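Ritva Räsänen @ritva_rasanen

1/ Notes on moving a community tool library out of one building and into another. Ours went from Ernham to Dikidbridge in December. Most of what follows is about labelling and loan records.

2/ Start with the catalogue. We had 94 items on paper cards and no agreed naming. "Drill, cordless" and "cordless drill" were filed in separate drawers. Settle on noun first, then type, then size, and rewrite every card before anything is packed.

3/ Label the item and its case separately. Cases get swapped. Use the same number on both, with a C after it for the case.

4/ Engraving holds up on steel. On moulded plastic handles we used paint marker under clear lacquer. Printed stickers lifted in the cold shed at Ernham, mostly at the corners.
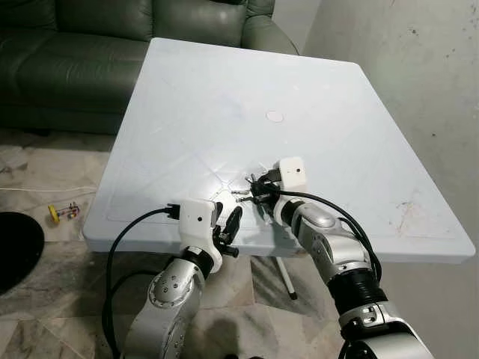 5/ Loan periods. Under the old rules everything went out for a fortnight. Jade Fortin went through the return slips and found that 70 per cent of late returns were sanders and tile cutters. Those now go out for nine days. Hand tools stay at a fortnight.

6/ Deposits are flat at $50 for anything with a motor. A sliding scale was tried and the arithmetic at the counter took longer than the checkout.

7/ Blades and bits are consumables. Sell them at cost and don't lend them. A returned blade has to be inspected, and a dull one looks much like a sharp one to whoever is on shift.

8/ Keys come last in the move and need their own list:
- front door
- shed
- cash drawer
- the steel cabinet for solvents

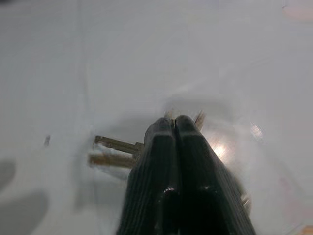

- the meter cupboard, which the landlord will ask for on the final day

9/ Stamp each key with a code and keep the code sheet in another building. Don't write the address on a tag.

10/ Electrical testing. Book it for after the move. Cords get crushed in transit, and a tag dated before the truck doesn't cover that. Pirjo Kemppainen did our corded items in one afternoon at Dikidbridge and failed two extension leads and a heat gun.

11/ Shelving. Heavy items between knee and waist height, mitre saws on the bottom shelf only. Mark each shelf with its load limit in kilograms on the front edge.

12/ Still unresolved: whether members from the Gamano side can return items after hours. A drop box works for spanners. It doesn't work for a pressure washer. Replies with designs welcome, dimensions included please.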